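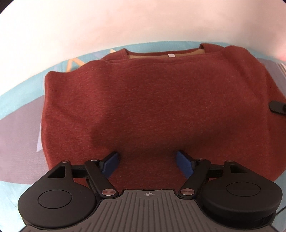 *Gripper at the lower fold of a red knit sweater, home session, bedspread surface.*

**To:** Ritora Fund, Small Grants for School Engineering
**From:** Amirhossein Ansari, faculty adviser, Zillville High School Robotics Club
**Date:** February 9, 2021
**Re:** Midyear progress report, "Laundry Learning"

Your reporting template asks me to begin with a restatement of the project goal, so: we said we would teach a robot arm to fold a sweater by showing it people folding sweaters. The students would record the demonstrations with hand-held grippers, train a model on the recordings, and enter the result in the Skaltico Open in spring. I wrote in the application that folding was "a task every student already knows how to do." I would like to withdraw that sentence.

## Where we are

The club has 16 members, the same as in the fall, though the names have shuffled a bit. We lost a couple of people to swimming and picked up a couple from the chess club, who are patient and argue about everything.

School went remote before the lab table was even assembled, so the recording part of the project moved into people's bedrooms. We own two hand-held grippers. They travel between houses in plastic totes on a schedule kept by Mrs. Eglītis in the front office, who did not volunteer for this and runs it better than I did. The totes get wiped down at the porch, signed for, and kept for a few days. So far both grippers have come back every time, and only one of them has come back smelling of fabric softener.

By the end of January we had 1,025 usable demonstrations. "Usable" means the gripper's camera stayed on the garment, the fingers closed on fabric at some point, and the student didn't stop in the middle to let a dog in. The unusable ones are in a separate folder called "dog," whatever their actual problem is.

The arm itself is still at school. I'm allowed in the building, the students are not, and we run it over a video call with me standing beside it holding the stop button. They are very polite about telling me where to put the sweater.

## What the students have learned

**Nobody's family folds the same way.** We should have seen this coming. The early recordings include a sleeves-behind fold, a fold in half and then half again, and a roll, which its author defended at some length. A model trained on all of these produced a motion that started out as one method, lost its nerve, and finished as another. In December the club held a vote and adopted a standard: sleeves to the back, sides in, bottom up. The roll faction has asked that their dissent be noted in this report. Noted.

**Knits are hard.** T-shirts go reasonably well. Thick sweaters don't want to lie flat once they're folded, and the two fingers coming down on the lower edge tend to push a dent into the bundle before they get hold of anything. If they get too much, the whole stack comes up together and unfolds on the way. The students spent most of January on this one moment, the pinch at the bottom fold, and have rewritten the recording instructions for it more than once. The present version says to come in low, open the fingers less than you think, and stop pushing.

**Surfaces matter.** The application promised a plain gray mat under every garment. The mats were ordered late and arrived later, so the early recordings were made on whatever was at home: beds, a dining table, a rug, the top of a freezer. I wanted to throw those out. A student named our data lead (by herself, in the group chat, without opposition) argued for keeping them, on the grounds that a robot which can only fold on one gray mat isn't much of a robot. We tested it her way. The model trained on the mixed surfaces does better on the school table than the one trained on mats alone, and I have been reminded of this in every meeting. We now ask people to use the mat sometimes and the bedspread sometimes, and to write down which.

**Labeling is work.** Every recording has to be marked where the grasp starts and ends. It's dull, and I had expected it to drive people away. Instead a group of freshmen do it together on a call on Friday afternoons with music on. I dropped in once and was asked, kindly, whether I needed something.

## What has gone wrong

In the interest of candor, and because your template has a box for it:

- The first shared drive filled up before Thanksgiving. We had worked out the storage we needed from the length of a fold as performed by me. Students setting up a fold, it seems, like to think first.
- One finger pad came loose in the fall. The student repaired it with craft glue, recorded a whole evening with it slightly crooked, and told us afterward. Those recordings are kept apart. She has since written our page on how to check the pads before starting, and it's the best page in the binder.
- The arm knocked over my coffee during a live session. The students consider this its most successful grasp of the semester.
- I missed the January check-in call with your office. I had it down for the afternoon. I'm sorry about that.

## Money

We have spent $2,689 of the grant. Most of it went to the grippers and their spare parts, then storage, then the mats. The smallest line is "laundry," which is real: several families asked, reasonably, that the shared practice garments be washed between houses, and the club pays for the detergent.

Nothing has been spent from the travel line. The Skaltico Open has moved online, and each team will now stream its run from its own site. With your permission we'd like to move the travel money to a better overhead camera and a second set of finger pads. If the fund would prefer that we return it, we will, with some sighing. Receipts are attached as a separate file, in order, thanks to Mrs. Eglītis.

## What comes next

The competition task is to take a sweater laid out on a table and leave it folded inside a marked rectangle, within a time limit, with no human hands. At the moment our arm will do the sleeves and sides on most tries. The bottom fold is a coin toss. On a good day it does the whole thing, and there's shouting from a lot of small speakers at once. On a bad day it pats the sweater gently and goes home to its rest position, as though that had been the assignment.

Between now and the spring the students plan to:

1. Record more knits, heavy ones especially, and nothing but the lower fold for the next few weeks. We have enough T-shirts to last us.
2. Retrain on Sunday nights, when the school's one good computer isn't being used for anything else, and run the test on the arm the day after.
3. Write the team's technical notes for the Open. The chess players have claimed this. I expect it to be thorough.
4. Settle what happens when a fold fails halfway. Half the club wants the arm to start over, the other half wants it to carry on from wherever it is. My own practice at home is to put the sweater on a chair, and I've been told this doesn't help.

If the building reopens to clubs before then, we'd like to get everyone in front of the arm in small groups. Some of the freshmen have labeled hundreds of grasps for a machine they've only met as a rectangle on a call, and they have opinions to deliver in person.

## Requests

Please let us know about the travel line by the end of the month if you can, as the camera has a wait on it. Your program officer also asked whether someone could watch a test run. Any Monday after school works. I'll send the link, and you are welcome to tell me where to put the sweater.

Amirhossein Ansari
Zillville High School Robotics Club

*Attachments: receipts; recording instructions, current version; minority statement on rolling*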